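4.2 Does matching tableware change how much people eat?

Claims about color and appetite travel well, and they have traveled a long way from the data that support them.
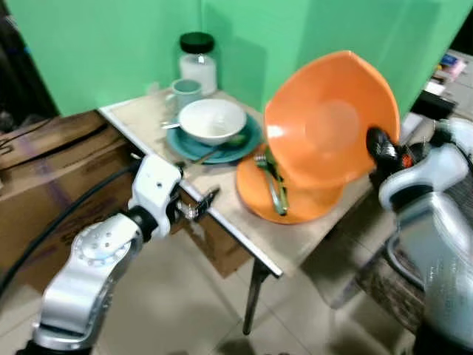
Figure 3. Orange and teal tableware on a small square table.

The argument in its usual form goes as follows. A plate that contrasts strongly with the food makes the edge of the portion easy to see, and a diner who sees the edge serves less. A plate that blends with the food hides the edge, and the diner serves more. A second version, common in the trade literature, holds that warm colors such as orange stimulate appetite while blues and greens suppress it. The two versions are often cited together, as if one supported the other. They make different predictions for the same meal. A serving of carrots on an orange plate should be large under both accounts, but a serving of rice on an orange plate should be small under the first and large under the second. We found few papers that noticed the problem and none that designed a test around it.

Our own review does not settle the matter, and we doubt that the present body of work can. Of the studies we screened, most measured what people served themselves and stopped there. Serving is not eating. In the Bresa cafeteria study, which is the one most often quoted in support of the contrast account, leftovers were weighed at only one of the two sites, and the site without leftover weights supplied most of the reported effect. The authors treat this as a minor limitation. We think it removes the finding from the list of things known about intake, although it may still say something about how people handle a serving spoon.

Sample size is a further concern, and a large sample does not always help. The Jarnance survey reached 3121 households and asked each to name the main color of its everyday plates and to estimate the size of a normal dinner. The number of households gives the survey an air of authority that its questions do not earn. People who own orange plates chose them, or were given them, or bought the house with the cupboards full. They differ from owners of white plates in age, household size and, we would guess, in how often they cook. The published model adjusts for the first two. It does not adjust for cooking, and the reported difference in portion size disappears when households of one person are left out. That result appears in a supplementary table and is not mentioned in the abstract.

The Pirzada trial is better. Meals were assigned to plate color by lot, food was weighed before and after, and the diners were told that the study concerned seasoning. It ran for 6 weeks in December and January, a stretch that takes in the holidays, when few people eat as they do the rest of the year. The trial found a small effect of contrast on the first serving and no effect on total intake, as those who took less at first went back for more. We regard this as the most believable result in the literature, and we note that it is cited far less often than the cafeteria study it fails to support.

Bowls raise a separate difficulty. Nearly all of the work uses flat plates, yet the conclusions are routinely extended to "tableware." A bowl limits a serving by its depth and its rim in a way a plate does not, and color may matter less when the sides already tell the diner where to stop. It may also matter more — the inside of a deep bowl is darker than a plate under the same lamp, and contrast falls accordingly. Mixed settings, in which a bowl of one color stands on a plate of another, are common in homes and almost absent from the laboratory. Whether a diner compares the food with the bowl, with the plate beneath it or with the table is a question we could not answer from any source.

Lighting is reported so poorly that we stopped coding it. Several papers say only that rooms were "normally lit." The single exception, a set of kitchen observations from Prosalley, gives light levels up to 600 lux at the table, and the authors admit that the readings varied with the time of day. A plate described as teal at noon may be a dull gray by the evening meal. If the effect depends on contrast, then contrast should be measured, and a color name on an order form is no measurement.

None of this shows that tableware color has no influence on eating. A small effect on first servings seems plausible to us. What the record does not support is the advice now given to school kitchens and care homes, some of which have replaced whole sets of dishes on the strength of it. Care homes may have other grounds for the change, such as helping residents with poor eyesight find their food, and that case should be argued on its own evidence. In Section 5 we turn to plate diameter, where the studies are more numerous and the disagreements, if anything, worse.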